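Pleda Finger Pads for Light-Duty Grippers (set of 2)
Sold by Tristlow Automation Supply

We use cookies to remember your basket and to see which pages people read. Accept / Manage settings

We have sold these replacement pads for a good while now, and most of you who write in are happy with them. But in February we heard from Stanisława Duda, who runs a small pick-and-place bench in Florkcombe, that her gripper had started letting go of fruit partway through a move (always the round, smooth pieces, and always after lunch!). Two more letters like hers followed, so we took the complaint seriously and pulled the first batch from the shelf.

Our own Anselmo Arroyo found the trouble after a long week at the bench. The adhesive under the pad was creeping as the finger warmed up, so the pad slid a hair sideways while the controller still reported a good grip. The arm went on with its move, and down went the fruit. The new version has a mechanical lip that hooks over the finger, plus 2 small screws, and it passed 3,125 close-and-hold cycles without shifting.

If you have the glued version, please stop using it for anything heavy, sharp or breakable, and keep hands out from under the arm while it is carrying. We will swap your set for free, even if you've lost the receipt.

Apples make a good check piece, held over a flat top:
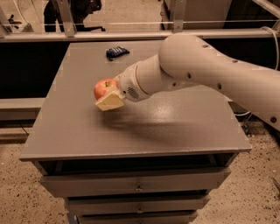
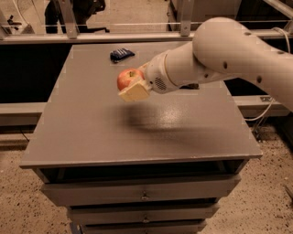 Fitting takes 6 minutes with the little key in the bag. Power the arm down first, please, and wipe the finger clean of old glue before the new pad goes on. Run your zero-grip calibration again afterward, even if the old numbers look fine to you. For a swap, write to Genowefa Szulc at the returns desk with the batch letter printed on your bag.

2 comments | 6 shares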